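Teaching the Drercombe bench arm to pick up bottle caps
Posted 2023-06-12 by Ismail Lamrani
Filed under: workshop builds, arms

Quick writeup before I forget the numbers. Goal: get the arm on the shared bench to lift a cap off the rack and put it back in the same spot. You need the arm bolted down, a two-finger gripper, Pongsiri (the free jog and record program, any recent version) and an evening. I started this in March and most of that time went on mistakes you can skip.

Step 1. Lay out the bench
Put the rack where the arm reaches it with the elbow still bent. Fully stretched is bad, it sags. Then run the arm slowly through its whole sweep with nothing in the gripper.

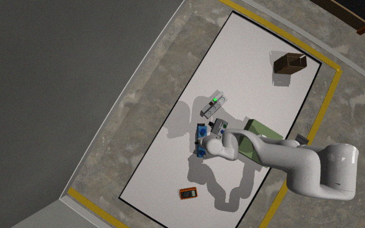
Clearance first. Set a travel height in Pongsiri and make every sideways move happen up there, straight down only at the end. Mine is 177 mm above the table. Go over your tallest thing with room to spare, and think about the links too, not just the fingers - the long upper one goes right over the green box on our table and it's easy to forget it when you're staring at the tip. Anything you don't need for the job, push out to the side. The cardboard box and the multimeter can live well away from the gripper.

Step 2. Find the pick height
Jog down over one cap in small steps. Stop when the fingertips are past the top of the cap but not on the rack. Save that as PICK. Then close at 30 percent speed. Any faster and it pinches the cap out sideways and you go looking for it under the table.
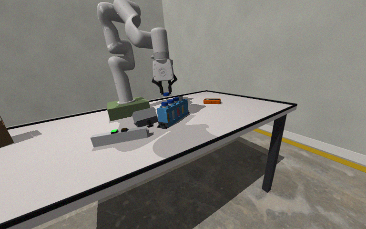
Blue cap just below the open fingers.

My PICK came out at 161 mm. Yours wont match, depends on your fingers and your base.

Step 3. Record the move
Points in order: HOME, ABOVE, PICK, close, ABOVE, PICK, open, ABOVE, HOME. Yes ABOVE three times. Put a pause of 2 seconds after close and after open. Save before you hit play, Pongsiri does not ask. 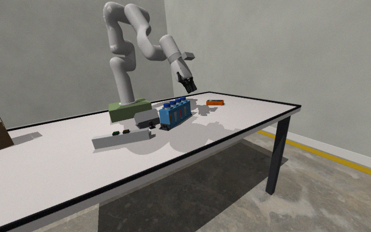 Tegwen Pugh says to skip the fixed pauses and wait for the gripper's own done signal, which saved her a lot of time per cycle on the Rindale build. Fair. Our gripper firmware doesnt send one yet, so pauses it is. If yours does, use it.

Step 4. Check the wrist camera
Only if you have one. Lock exposure and white balance before anything else, auto will drift between runs and your saved reference picture is useless. Take the reference from ABOVE, fingers open, nothing held.
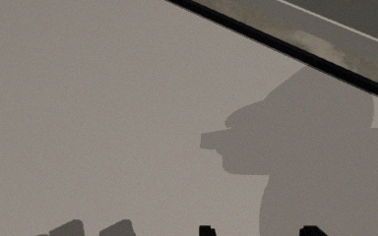 Lighting matters more then resolution. One hard lamp from the side and the cap finder starts picking up edges that arent parts. Our arm throws a big crisp shadow on the table, and the finder drew a nice confident box on it. Two fixes: bounce the lamp off the wall, or mask the lower strip where the fingertips poke in and raise the contrast cutoff until the shadow drops out. I did the mask first, lamp later. Do the lamp first.

Step 5. Run it
Slow, hand on the stop button. If the cap comes up crooked, the wrist is off square - fix the wrist angle, leave PICK alone. If it drops on the way up, close a bit tighter.

Point file and mask settings are in the Prulladell folder on the shop drive. Rename your copy before you edit it please.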